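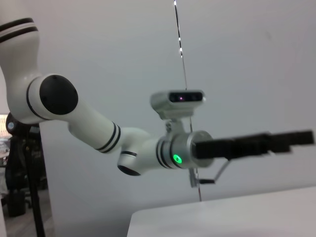

图1 浅灰色素面墙作为工作房间的背景

4.2 浅灰墙面与房间里的日常

上一节谈的是颜色的命名，受访者怎样称呼自己房间里的灰，叫它“水泥灰”“鸽子灰”还是干脆叫“没刷完的白”。本节把话题往前推一步，谈谈这种灰在日复一日的使用当中究竟做了些什么。墙面在室内研究里常常处于一个有些尴尬的位置：做家具研究的人把它当作家具后面的东西，做照明研究的人把它当作反射率表里的一行数字，而真正住在里面、在里面干活的人，大多数时候根本不去看它。我们在访谈刚开始时也吃过这个亏，第一轮提纲里直接问“您觉得这面墙怎么样”，得到的回答几乎都是“还行”“挺干净的”，再追问下去，对方便有些不好意思，好像自己应当有更多的看法才对。后来Citlali Serrano建议把问题倒过来，先请对方讲讲在房间里找东西、摆东西、擦东西的经过，墙自然会从这些事情里冒出来。后面的材料大部分是用这个办法得来的，我们也愿意向做同类访谈的同行推荐它。

4.2.1 素面墙作为“底”

图1所见的浅灰墙面没有花纹，占去了背景的大部分。若单看色卡，这样的灰是很难让人记住的；可是把白色的东西放到它前面，情况就有趣了。纯白的墙前，白色物件的轮廓要靠阴影来交代，光线一散，边缘便跟着发虚；浅灰则在亮度上稍稍让开了一点，白色显得更白，而黑色的细边和条纹又不至于像在白墙前那样刺眼。图1中唯一鲜艳的颜色是一小圈绿光，它能够这样醒目，墙面的安静也有一份功劳。我们在这里并不打算主张浅灰比白色“好”，只想说明它作为底色时留出了上下两头的余地，比它亮的和比它暗的东西都还有地方可站。

受访者对这一点的说法各不相同，意思却很接近。Yupin Onsri多年来一直在自己的房间里裱画，她说以前的墙是奶白色，裁好的卡纸靠在墙边，一转身就要找半天，后来重新刷成浅灰，白卡纸“自己会站出来”。她还补充了一句我们很喜欢的话：“我现在是用墙来收拾东西的。”所谓用墙收拾东西，照她的解释，就是把待用的白色材料一律靠墙放，把深色的工具收进抽屉，这样抬头一看，哪些还没做完便一目了然。Urho Tuominen的情形恰好相反，他的物件多数是深色的，浅灰对他的好处在于晚上。他习惯把顶灯关掉，只留一盏3000 K的台灯，白墙在那种灯光下会泛出一片黄，他看着觉得闷，浅灰则收敛得多，“像傍晚，但是不脏”。

当然也有不喜欢的人。Soledad Tlapale在第二次访谈时告诉我们，她刚搬进去那阵子觉得浅灰墙“总像有人忘了把灯开足”，直到她在墙边加了一块浅色的木架，才觉得房间暖和起来。我们把这一条特意记在这里，一方面出于公平，另一方面它也提示，浅灰的所谓安静对邻近的材料依赖很深，旁边是木头、是布、是金属，得到的感受会相差很远，而这些邻居恰恰是多数色彩偏好问卷里不问的。

4.2.2 光泽、灰尘与擦拭

色相和明度之外，墙面的光泽是受访者谈得最多的一件事，虽然他们很少使用“光泽”这个词。他们说的是“晃眼”“发贼”“摸上去滑”，或者反过来，“吃光”“闷”“像粉”。按照我们的整理，这些词大体落在两组经验里，一组与坐着看有关，一组与站着擦有关，而两组经验的要求往往是冲突的。坐着看的时候，人们偏爱哑光，灯在墙上不会留下一个亮斑，前面摆的东西若本身有亮面，也不必同墙上的反光争抢；站着擦的时候，人们又希望墙面光滑一些，湿布一抹就过去，不留下一道一道的印子。

我们访问的5个房间在改造时选用了两种内墙漆，一种是Raviletti的哑光系列，另一种是Pranel的低光泽系列，颜色均调至相近的浅灰。两种漆都不是我们指定的，是各家自己拿的主意，因此这里的比较只能当作线索来看，还谈不上实验。使用哑光漆的几位都提到过擦拭之后的“云”，也就是擦过的地方比周围略亮，侧着光看得尤其清楚。Chun-yin Sin在工作日志里写得很细，她说起初只想擦掉一小块手印，擦完发现那块地方亮了，于是往外再擦一圈，亮的范围便跟着大了一圈，最后从门框一直擦到窗边，花掉了整个上午，“手印是没有了，墙像是开了一次会”。低光泽漆的用户没有说起过云，却更常谈到反光，尤其是桌面靠墙、台灯又摆得低的时候。

灰尘的问题稍微复杂一点。浅灰常被说成“耐脏”，我们在几家漆行的柜台上也听见过同样的话。从访谈来看，这个说法要分开讲。浮尘在浅灰墙上确实不容易看见，受访者平日也很少为浮尘去擦墙；但是手印、椅背蹭出来的深色痕迹，以及搬东西时留下的黑道子，在素面的浅灰墙上一点也不含糊，原因恐怕正在于它太素了，没有任何纹理替痕迹打掩护。Yupin Onsri对此的处理方式是把椅子换到房间另一侧，Urho Tuominen则在椅背后面钉了一条毛毡，他对那条毛毡颇为得意，两次访谈都领着我们去看。

4.2.3 边界与留白

素面墙还有一种作用，我们在设计访谈提纲时完全没有想到，是在整理录音时才逐渐听出来的。好几位受访者在讲到墙的时候，用的动词是“留”：留一面墙，留一块地方，先留着。问他们留着做什么，多半答不上来，或者说以后也许挂点什么。Soledad Tlapale买了一组Guerra的挂板，拆开以后靠在墙角，从搬进来起一直放到第二次访谈，仍然没有装上去。她说每次拿起电钻都觉得可惜，打了孔就回不去了。我们起初把这类说法归入“拖延”，后来觉得这样归类未免太轻率，便另立了“留白”一项。墙面空着，在使用者心里是有份量的，它让房间保有一种尚未定下来的可能，人在前面摆弄东西的时候，眼睛也有个可以歇一歇的去处。

与此相关的是边界。颜色均匀的墙面在视觉上会把房间推远一点，这在教科书里早有交代；而在实际使用中，受访者似乎更在意它能不能把“正在做的事”和“不在做的事”分开。Chun-yin Sin把房间朝里的一面刷成浅灰，朝门的一面仍旧是原来的白，她的说法是，面朝灰墙坐下来就是要干活了，转过来对着白墙就可以喝茶。两种颜色相差其实很小，初次到访的人若不经提醒，未必看得出来，可她自己分得清清楚楚。我们很珍惜这一类细微的安排，它们在平面图上是不存在的，却实实在在地规定着人在房间里怎么坐、朝哪儿坐、坐多久。

4.2.4 照度的影响

为了弄清上述感受在多大程度上受光线左右，我们请受访者分别在两种条件下谈论同一面墙，一种是平时习惯的灯光，另一种是用Dokico的便携灯组把工作面照度提高到1000 lx。提高照度以后，使用哑光漆的受访者普遍觉得墙“变薄了”，颜色更接近白，原来那点安静少了一半；使用低光泽漆的受访者则开始留意墙上的接缝和滚筒纹。有意思的是，照度升高之后，几位受访者不约而同地把桌上的东西往外挪了一点，离墙远了一些。我们问为什么，Urho Tuominen想了想，说大概是影子太硬，东西贴着墙看起来像是粘上去的。这一观察目前只见于我们自己的笔记，没有经过系统的测量，但它与4.2.1节里关于轮廓的讨论可以互相参照：浅灰墙让物件站出来，靠的是亮度上那一点点差别，而这点差别在强光下会被影子接管过去。

需要说明的是，两种条件的先后次序没有做平衡，所有受访者都是先在习惯光线下谈，再换到高照度，因此不能排除谈得久了、话也多了的影响。便携灯组的摆放位置也受到各个房间插座和家具的限制，有的偏左，有的只好搁在柜子上。我们在11月的补充访谈中请其中两位把次序颠倒过来再做了一次，结果大体一致，只是Soledad Tlapale这回觉得高照度下的墙“终于把灯开足了”，语气里有明显的满意。对她来说，前面提到的那份闷，也许本来就该从灯上去找，而我们在第一轮里过早地把它算在了墙漆的账上。相应的编码已经改过，修改前后的条目对照列在附录二。

4.2.5 小结与未尽之处

综合来看，浅灰素面墙在受访者的日常里主要以三种方式出现：作为衬托物件的底，作为需要照料的表面，以及作为一块暂时留着的地方。三者之间并不总是相安无事，经常擦拭的墙面会失去作为底的均匀，而一心想留白的人又往往擦得最勤。现有材料还不足以说明这种张力随时间会怎样变化，我们的受访者搬入改造后房间的时间都不算长，墙还新，人对墙的耐心也还新。下一节转入桌面与搁架的讨论，届时会再次回到物件与墙之间的距离问题上来。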